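Tasta Stacking Bins, 42 Litre and 16 Litre Inserts
Storage and sorting / Bins and trays / Tasta series

Tasta is our series of open plastic bins for shops, packing rooms, school stores and home workshops. We sell it since the first year of our company, and it is still the article that customers order again most often. The shape has changed only once, when the rim was made stronger after several remarks from a bakery in Rastberg that carried its bins full of flour bags up two floors.

The bin has straight long sides and a smooth inside without ribs, so it can be wiped clean in one movement. The bottom has rounded corners. Crumbs, screws and paper dust do not collect there, and a small brush is enough for what remains. There are two grips in the short sides, wide enough for a hand with a working glove.

What you can order

The large bin holds 42 litres. The insert holds 16 litres, and two inserts stand next to each other inside one large bin. Both are sold open. A flat lid for the large bin is sold separately and it is always grey, also when the bin has a colour. We are asked every spring for coloured lids, and we must answer that the mould for the lid is used for three other articles and only runs in grey.

Colours come in two groups. The solid colours do not let light through and they are best where the content should not be seen, or where the bin stands near a window and holds something that light can damage. The translucent colours show if the bin is full or empty, but you will not be able to read a label through the wall. Please put the label outside. 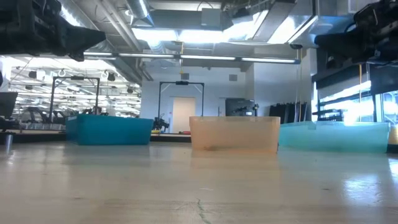 Stakilholm, 24 May 2025

From this date the Tasta bins are delivered from our new store in Stakilholm. Orders that were placed before will still come from the old address, and the delivery note will show it. For customers who collect the goods themselves, the entrance is on the yard side, next to the bicycle shed. Please ring the lower bell. The upper one belongs to the dentist.

Choosing the colour

Many customers begin by choosing colours they like, and later they wish they had begun with a plan. Our advice is to decide first what each colour shall mean, write it on one sheet of paper, and hang the sheet where everybody passes. Then order. Leonora Padilla, who has run the returns room of a clothing shop for many years, uses only two colours: one for goods that go back to the shelf and one for everything else. She told us that she tried five colours before, and that new colleagues asked her about the fourth and fifth every morning.

If some persons in your team do not see colours well, choose one solid and one translucent bin. The difference between them is easy to see also without the colour. A teal-blue solid bin beside a peach-orange translucent one is a good pair for this purpose.

Small differences of tone between deliveries are normal. If the tone must be the same for a whole shop, write this in the order field and we will take all pieces from one production.

Load and stacking

One large bin may carry up to 50 kilograms when it stands on a flat surface. For lifting by hand we recommend much less, and your local rules for lifting are more important than our recommendation. Filled bins without lid should not be stacked. With lid you may stack four. Empty bins go into each other, and a pile of ten fits under a normal table.

Do not push a full bin over a painted floor. The bottom is hard and it can leave marks, especially when there is sand under it. Felt pads (article 116) can be glued on the four corners. They hold well on dry floors, but in a washing area they come off after some weeks.

Cleaning

Use lukewarm water and ordinary washing-up liquid. The bins can go in a dishwasher for large kitchens at low temperature, but in a household machine they are too long. Solvents make the surface dull, first of all on the translucent colours. Old label glue is removed best with cooking oil. Leave it for one hour, rub with a cloth and wash afterwards.

Questions we often receive

Can the bins stand outside in winter? Yes, but do not drop them in strong frost. The material becomes more brittle in the cold.

Can I put food in them without a bag? The solid white bin is approved for this. For the other colours please use a bag or paper between.

Do you print a name or logo? From 50 pieces. The print is placed on the short side over the grip, in black or white. Haruna Oda in our office will send you a drawing for approval before we print.

Do the inserts fit in bins from the older Ametepe series? They fit in length, but they stand a little over the rim, so the lid does not close.

Prices and delivery

Prices are shown after you choose size and colour. Orders up to 1000 pieces are sent from the store. For larger quantities please write to Fiifi Opoku, who plans the production and can tell you the week of delivery. Solid colours are normally in stock. Translucent colours are produced in March and again in the autumn, and before these times a colour may be sold out.

Damaged pieces are replaced if you send us a photo of the bin and the carton within fourteen days. Keep the carton until you have our answer.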